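Nurmi Steamer Set: Use and Care

Section 3. Setting up the table and lining the baskets

This section covers the work surface, the baskets and the liners. Read Section 2 (First Rinse) before using new baskets.

3.1 Choose the surface

1. Set up on a flat, pale table or board if you have one. Crumbs and splinters show up better against it.

2. Wipe the surface with a damp cloth, then a dry one. Small specks and fine marks like these do no harm. Run the corner of the cloth along any seam or joint, where flour collects. 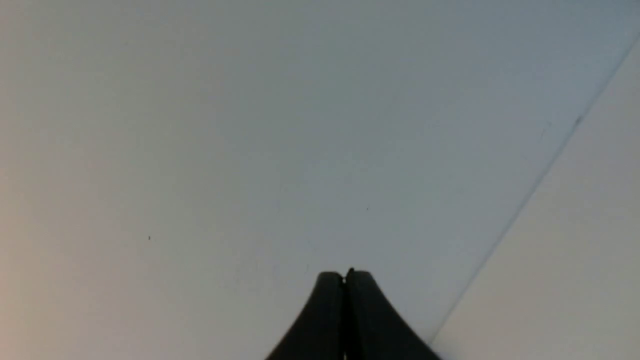 3. Set the baskets down with the open side up. Leave a hand's width between them.

Caution: Do not slide a basket across the table. Lift it with both hands.

3.2 Check the basket

1. Look along the yellow rim for cracks or lifted edges.

2. Look at the slats and the dark oval slots in the inside wall. Clear any food residue from the slots with a dry, soft brush.

3. Check that the liner has not ridden up over the slots. A raised edge can be pressed down with a fingertip.
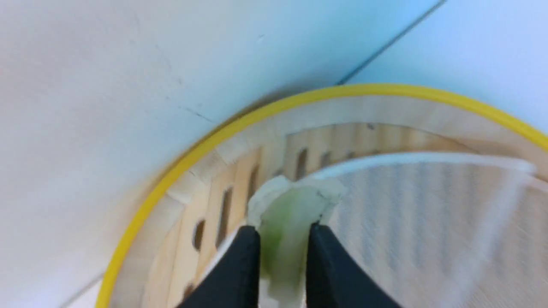

3.3 Fit the liner

1. Take one sheet from the Clurkusar liner pack (part 1179). Sheets can stick together, so fan the pack first.

2. Lay the sheet on the floor of the basket. It does not have to sit perfectly straight. With the perforated parchment in the round basket, some of the bamboo floor may show around the sheet. 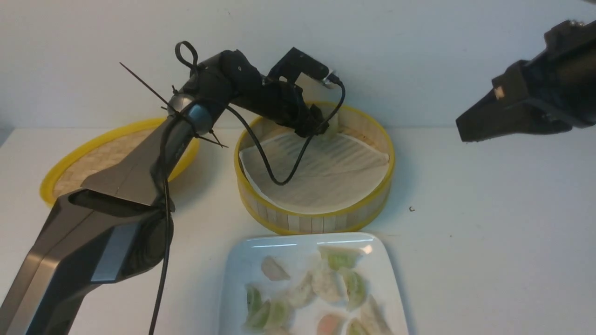 3. Place the food on the liner with a finger's width between pieces. Buns need more room than dumplings.

Note: Small brownish marks on bamboo can be left alone. Discard the basket if you find mold.

Replacement baskets are listed on page 71.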